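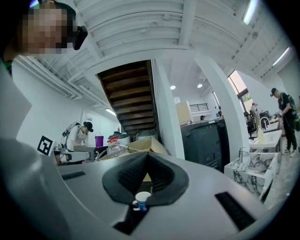
*Paper cup with a white rim and a blue band.*

# Stondik Credits

Transcribed closing credits from television variety and light entertainment programmes, with one row per credited person per episode group. Current version: 8. Maintained by Gertraud Rainer and Margareta Bălan.

The source material is the Brovach tape collection, supplemented by printed running orders where a tape is missing its last minute or so.

## Contents

| File | Rows | Notes |
|---|---|---|
| `credits.csv` | 2,427 | Main table |
| `programmes.csv` | 123 | One row per programme title |
| `roles.csv` | 100 | Controlled list of role names |
| `changes.txt` | – | Plain text, newest entry first |

All files are UTF-8 with Unix line endings. Fields are separated by commas and quoted only where needed. Empty means unknown. A single hyphen means the credit was checked and the field does not apply.

## Fields in `credits.csv`

- `credit_id` – stable across versions. Deleted ids are not reused.
- `programme_id` – joins to `programmes.csv`.
- `name_as_shown` – spelling, accents and initials as they appear on screen, errors included.
- `name_key` – lower case, accents removed, used for grouping. It is not a person identifier.
- `role_as_shown` – the on-screen wording.
- `role_id` – joins to `roles.csv`. Empty if no match was agreed.
- `card_no` – position of the card in the sequence, starting at 1. Rolling credits are split at blank lines.
- `source` – `T` for tape, `P` for printed running order.
- `doubt` – `0` or `1`. Set to `1` when either transcriber was unsure of any character.

## How the data was made

Each credit sequence was typed twice, once by each maintainer, without sight of the other copy. The two versions were compared line by line with the Bjarnason diff script (in `tools/`). Differences were settled by going back to the tape. Where the tape did not settle it, the reading with fewer assumptions was kept and `doubt` was set.

Role names were mapped by hand. Early programmes use "Dance Director", "Dances by" and "Dances arranged by" for what looks like the same job, and all three map to a single role. "Script Associate" and "Script Editor" are kept apart. Users who disagree with a mapping can rebuild it from `role_as_shown`, and should do so before publishing counts by role.

Guest performers are included only if they appear in the closing credits. Several programmes announced guests at the start and never listed them again. Those names are absent from this release, so the table should not be used as a record of who appeared on a programme.

## Known problems

1. `name_key` merges different people with the same name. There are two lighting directors who share a surname and initial, and they cannot be told apart from the credits alone.
2. Orchestra members are listed in full for some series and as a single ensemble name for others. Counts per programme are not comparable across that line.
3. Awards specials were edited for repeat broadcast. The tapes hold the repeat version, and the credits on it may be shorter than those first shown.
4. Make-up and wardrobe credits are thin before the move to rolling credits. We take this to be a habit of the broadcasters and have not tried to fill the gap.
5. `card_no` is unreliable for rows with source `P`. Printed running orders group names by department, and the order on screen may have differed.

Version 7 had a further fault: the Starkeck export dropped any accent above a capital letter. It was corrected in version 8 from the original typed sheets. Anyone still holding version 7 should replace `credits.csv` in full. Patching it row by row will miss cases where the dropped accent changed the sort order.

## Suitable uses

Counting and comparing credited roles, studying how job titles changed, checking spellings against other lists, testing name-matching code.

It is a poor source for pay, contract status or working hours. Credits were given, withheld and moved about for reasons that leave no trace in the text.

## Personal data

The names were broadcast. No dates of birth, addresses or biographical notes are held. A person may ask for a row to be withheld from later versions. The `credit_id` will stay in the file with the name fields empty.

## Loading

```
import pandas as pd

credits = pd.read_csv("credits.csv", dtype=str, keep_default_na=False)
programmes = pd.read_csv("programmes.csv", dtype=str, keep_default_na=False)
df = credits.merge(programmes, on="programme_id", how="left")
```

Read everything as text. Some `programme_id` values start with a zero. `keep_default_na=False` stops the loader turning short strings such as "NA" into blanks, and there is one performer credited by those initials.

## Corrections

Send the `credit_id`, the proposed reading and the evidence for it. A clear still of the card is enough. Changes are batched and applied each May – urgent ones go into `changes.txt` first and into the tables at the next version.

Proposals for new roles should give at least two programmes in which the wording appears. Single uses stay unmapped.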